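Hilo sobre el molino de Koppel y lo que queda del puesto militar que hubo al lado. Fui con la familia y apunto lo que puede servir a quien quiera ir.
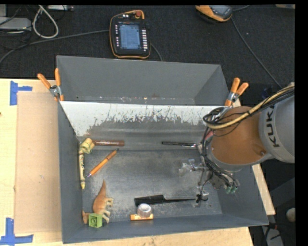 1/ El puesto de Koppel se levantó sobre una loma, a la vista del río, y duró menos de lo que dura una hipoteca. Lo que se visita es una reconstrucción: empalizada, dos barracones y la herrería. En la herrería explican cómo se sujetaba una pieza mientras se trabajaba otra, y el principio es el mismo que el de unas pinzas de resorte con mangos naranjas: dos brazos, un pivote de metal y presión constante. Allí lo hacían con hierro y cuñas.

2/ Se llega desde Vulley por la carretera vieja. Son 28 kilómetros, los últimos de grava. Hay un cartel en el desvío, pero está después de la curva y es fácil pasarse. Si llegáis al puente, dad la vuelta.

3/ La entrada se paga en el molino, no en el fuerte. Nosotros subimos primero y tuvimos que bajar otra vez. El sendero entre los dos es corto, con bastante pendiente al principio.

4/ El molino conserva la rueda y una de las muelas. La otra está en el museo de Minside, donde también guardan los libros de cuentas del puesto. En uno figura una compra de 2.011 sacos de harina en un solo año. La guarnición era de 70 hombres, así que una parte se vendería a los colonos, aunque el panel no lo aclara.

5/ De los edificios originales quedan los cimientos de piedra del polvorín y un tramo del foso. Están fuera de la empalizada, al norte, y casi todo el mundo se los salta. A mí me pareció lo mejor de la visita.

6/ En los barracones se puede entrar. Literas, mesas y una chimenea por sala. Los carteles son escuetos y algunos se leen mal por el sol. Merece la pena pedir el folleto en el molino, que trae un plano decente.

7/ Recreaciones: hacen una en mayo, con campamento, cocina de la época y salvas de cañón. El año que fui vinieron casi 2.000 personas y aparcar fue complicado. Si vais con perro o con niños pequeños, preguntad antes a qué hora disparan - se oye desde el río.

8/ Para comer no hay nada en el recinto. Hay mesas a la sombra junto al molino y una fuente. En Colleo, de vuelta hacia la autovía, hay dos bares que dan menú. El de la plaza cierra pronto la cocina.

9/ Tiempo: con dos horas se ve el fuerte y el molino. Si añadís el museo de Minside, contad la mañana entera. La entrada del museo va aparte.

10/ Una corrección a lo que puse en otro hilo: el puesto no ardió. Lo desmontaron y vendieron la madera. Lo del incendio fue en el primer molino, años antes, y lo mezclé yo.

11/ Me preguntan por los carritos. Hasta el molino sí, el camino está compactado. Al fuerte, por el sendero, no. Hay una pista por detrás que suele estar cerrada con cadena - en la taquilla la abren si se lo pedís.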